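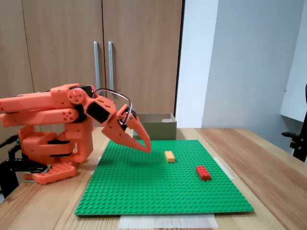 Step 3: Teaching your Ravn arm its first pick

By now your Ravn should be clamped to the table, with the servo cables plugged in the way we went through in Step 2. If the shoulder still wobbles when you nudge it, go back and give the clamp another half turn, because everything from this point on gets cranky with a loose base!

Lay your green baseplate down within easy reach of the gripper and tape it so it can't wander. I like working on LEGO for this part (the studs make it so simple to put a brick back in the same spot, and the colours are easy to tell apart). Put a yellow 2x4 on the plate first and a red one a little further off. We'll leave the red one be until Step 4.

Open the Fadell software that comes with the kit, choose Teach, and wait for the joints to go soft. Now take hold of the wrist, gently, and walk the jaws down until the tips sit just above the studs, slightly open. Press Save Point. Bring them in on either side of the yellow brick, close them, and save again. Then lift, swing over to your drop spot (a small cardboard box does nicely) and save once more.

Set the speed to 10 for your first playback and keep a hand near the power switch. Mine ran into the plate twice before I learned to save a point a bit higher up on the way in, so don't be discouraged if yours does the same.

If the gripper squeezes too hard and starts to buzz, open the Grip tab and bring the limit down to 377. My neighbour Corinne Brannigan has the older Ravn and had to go lower again, so do fiddle with it.

Once you've got a clean pick or two, save the routine under a name you'll remember and have a cup of tea. The red brick is next.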